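Bedroom Laundry Folding: data card

Version of 21st December. Replaces the April release.
Maintainer: Piret Kuusk
Project: Tomum household tasks, part Dunstan (clothes and bedding)

Summary

Dunstan covers the sorting and folding of everyday clothes on a made bed. It holds 361 episodes and 1848 still pictures drawn from them. Each episode is the handling of one garment, from the moment it is picked out to the moment it is left in its place. Washing, drying and ironing are not covered. Wardrobes and drawers belong to the sister part, Hulto, and are not repeated here.

Setting

All episodes in this card use a bed as the folding surface. The bedding was left as the household had it, patterned or plain. Folded items stay on the bed or go to a nearby surface, and a finished pile may share space with other things in the room, such as a fan or a towel.

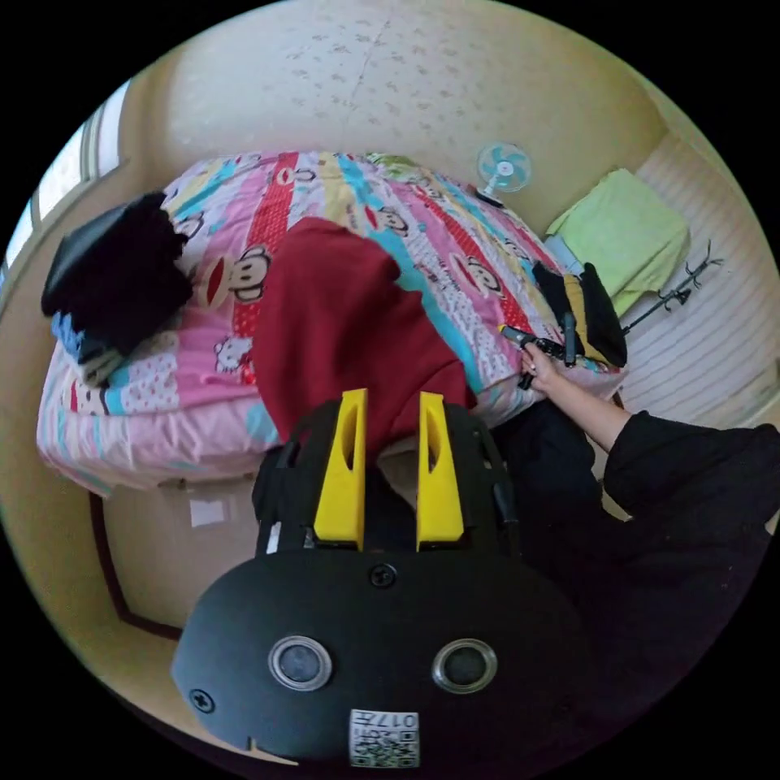
Korine asked whether the patterned bedding should be kept in the release at all, as stripes and printed faces make garment edges harder to trace by eye than a plain sheet would. It is kept. Plain bedding can be selected with the field bed_cover = plain. The patterned subset is marked bed_cover = print and has its own line in the split file.

Garments

The clothes are ordinary cotton and knitted items: T-shirts, long-sleeved tops, trousers, nightwear and small pieces. Dark colours are more common than light ones. No garment was bought for the set. Type is recorded once per episode, by the person who folded the item, and is not guessed afterwards from the pictures. Where the type was left blank the value is unknown.

Garment state

Five values are used in the field state:

1. heap: no clear outline, layers crossing each other.

2. held: one end or edge is gripped and the rest lies on the bed or hangs.

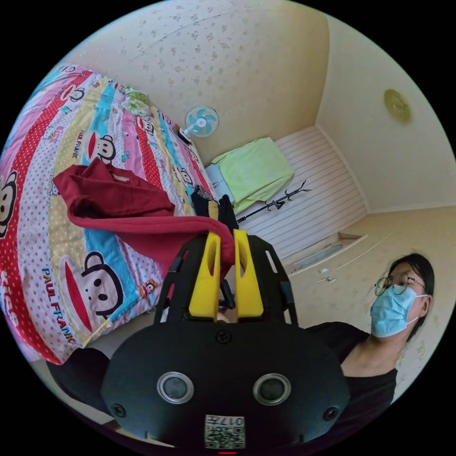
3. spread, rough: most of the outline can be made out, with creases, bunching or a turned flap.

4. spread, flat: collar, sleeves and hem can be placed without lifting anything.

5. folded: at least two folds made and the item left alone.

States 2 and 3 may overlap. A garment lying rumpled on the bed with a strip of it gripped is given as held, with spread_rough in the second column. Earlier files had a single column and lost this; they should not be mixed with the current ones.

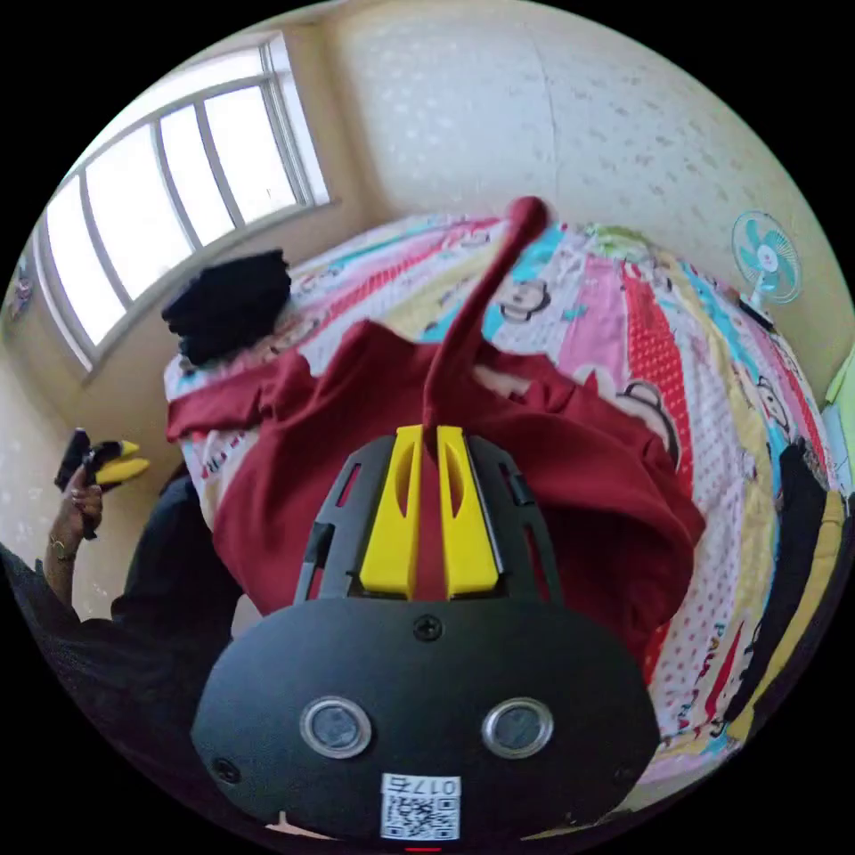 Dark red garment on striped bedding, state held / spread_rough.

Folding method

No method was imposed. Most tops were laid out with the collar away from the folder, the sides brought in and the hem taken up to the collar. Some were folded in half lengthwise first. The order of folds is given in fold_order as a short string (L, R, H for left, right, hem). Twisted sleeves were straightened before the first fold where the folder noticed them, and the straightening counts as part of the episode.
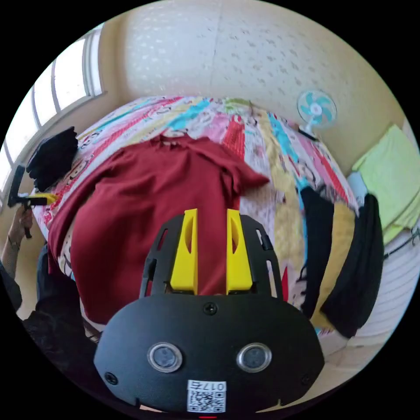
A garment is taken as flat when no part of the hem is tucked under and both sleeves lie clear of the body. Small wrinkles are ignored. Two readers marked every still picture; where they disagreed the lower state was kept and the row carries check = 1. There are 22 such rows, nearly all of them dark garments on dark bedding.

Files

episodes.csv: one row per garment
stills.csv: one row per picture, with state and second state
splits.txt: train, test and print subsets
notes.txt: free text from the folders, lightly edited

Stills are stored in folders of up to 2000 files, so this release fits in one.

Known limits

Piles are uneven in height and the position of an item within a pile is not recorded. Socks are under-represented. Items left unfolded at the edge of the bed have no rows of their own unless they were handled later. Light from windows varies and has not been corrected.

Changes since April

Second state column added. The value crumpled merged into heap. Towels moved to Hulto, except where they are only part of the surroundings. Spelling of fold_order made the same in both csv files.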